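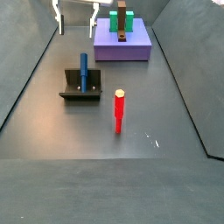 ## Water butts and the Dremdale plots: summer notes

The standpipe at the Dremdale site has run at reduced pressure since June. The valve on the lower main was replaced, and flow at the top taps improved slightly, but filling a can there still takes noticeably longer than it did last year. Plot holders on the upper terraces should plan on stored water for most of the remaining season.

The shared tank behind the seed store holds 3,000 litres when full. It is fed from the shed roof and has no mains connection. By early August the level had dropped below the second tap, so only the bottom outlet is usable. Please close it by hand until it stops dripping. The washer is worn and a replacement is on order from Hormont.

### Fitting a butt to a small shed

Most sheds on the site have a single-pitch roof with a gutter along the rear. The fall on the gutter matters more than its size. Set it so the outlet end is lower by 2 or 3 cm over the full length, and check with a level before fixing the last bracket. Several gutters fitted last autumn run the wrong way and overflow at the closed end in any heavy shower.

Stand the butt on slabs or a proper base. A full one is very heavy and will tip if one side sinks. The base should be high enough for a can to sit under the tap with the rose fitted.

Use a lid. Open water breeds mosquitoes and turns green within weeks in full sun. A piece of fine mesh over the inlet keeps out leaves and moss, and needs clearing after wind.

### Using stored water

Butt water is fine for established beans, squash and fruit bushes. Do not use it on seed trays or young seedlings, where it can cause damping off. Salad crops should be watered at the base - not over the leaves - if they will be picked within a few days.

Water in the evening, at soil level, and give each plant a proper soak twice a week in preference to a daily sprinkle. The Fostau beds, which were mulched with around 75 mm of compost in spring, have needed much less than the bare ground next to them.

### Hoses

Hoses remain off the upper terraces until further notice. They may be used on the Mkhize side before eight in the morning, one at a time. Please coil them after use and leave the end off the ground.

Tap readings were last taken on 9th August and are pinned inside the seed store door.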